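The cube shelf is the piece most people buy first and fill last. Drummond sells a plain white one with 12 openings, and in a small home it can take over for a pantry, a bookcase and half a closet.

Groceries are where it gets messy. Loose fruit rolls to the back of a cubby and gets forgotten by Monday.

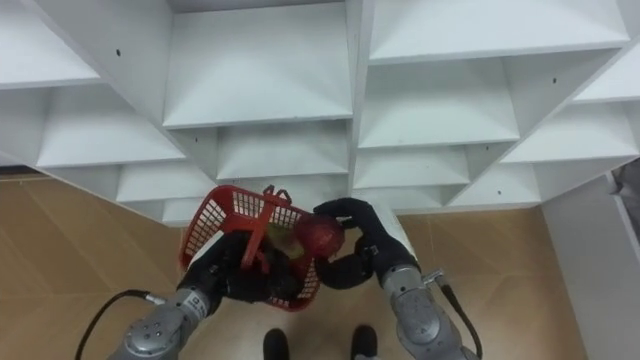 A basket with a handle fixes most of that. Pick one with open sides so air gets through, and keep it to a single layer – up to 9 pieces for an average basket. Put the heavy apples in first and the pears on top. Then leave one low compartment free for it, near the kitchen door.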